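Irnside Long Table Supper returns to the market hall with 42 cooks and a place for everyone

Irnside, August 2024

The Irnside Long Table Supper is coming back to the old market hall this autumn, and we could not be happier to be telling you so. After a very full first year, when people were still arriving with pies under their arms as the pudding was going round, the supper will now run over two evenings, with 800 places in all and 42 home cooks from the town and the villages up the valley.

For anyone who missed it, the idea is a simple one. Cooks sign up to make a dish they grew up with, enough to feed a good many neighbours, and everybody sits down together wherever there happens to be a gap on the bench. Tickets are free, although you do need to book so that the kitchen knows how much bread to bake (last year it ran out of bread before eight o'clock, and we were told about it for weeks afterwards).
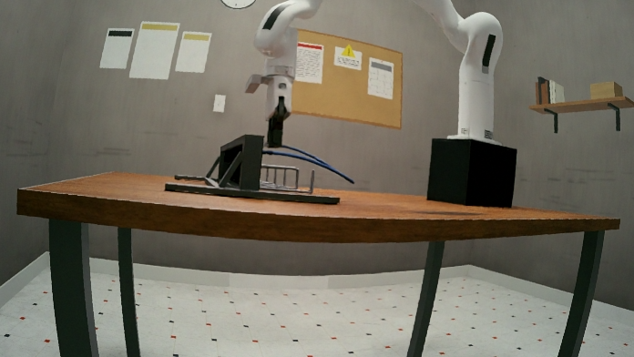 The supper was started by Consolacion Bautista, who moved to Irnside from Maglaya as a young nurse and spent many years feeding half of her street from a very small cooker. She will be back in charge of the kitchen this year, with Amanuel Berhe looking after the breads and stews and Gunhild Þórarinsdóttir taking on the fish, which she is smoking herself in a shed behind her house at Gadover.

"People ask me what the theme is and I always say the theme is supper," said Consolacion Bautista. "I want someone to come in on their own, a bit shy perhaps, and go home with three recipes and somebody's telephone number. Last time I sat next to a gentleman who had lived two doors from me since I came here, and we had only ever said good morning. Now he brings me rhubarb!"

New this year is a recipe book, which has been gathered together by Rhea Macaraeg over the winter and spring. She put out a call in April, hoping for enough to fill a slim pamphlet, and the post has hardly stopped since. The recipes came on the backs of envelopes, in school exercise books and, in one case, as a cassette recording of a grandmother explaining dumplings. The book will be on sale at both evenings and afterwards from the library on Kirk Street.

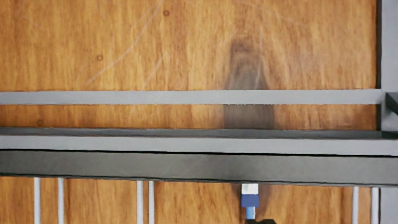 The wood grain and fine scratches of a wooden surface.

"I had planned to tidy everybody's wording and then I found I didn't want to," said Rhea Macaraeg. "If a person has written 'cook it until your sister arrives', then that is how it has gone in. I have put a proper time in brackets underneath for those of us without a sister."

Music on both evenings will be led by Virgil Preda and the Kodby Accordion Band, who have promised to keep the volume down during the soup.

Booking opens at the library desk and by telephone on the first Monday of next month. Cooks who would still like to offer a dish for the reserve list are very welcome to leave their name at the same desk. The hall has level access from the Kirk Street side, and children of all ages are welcome.

ENDS

Press enquiries: Rhea Macaraeg, Irnside Long Table Supper, care of Irnside Library, Kirk Street, Irnside.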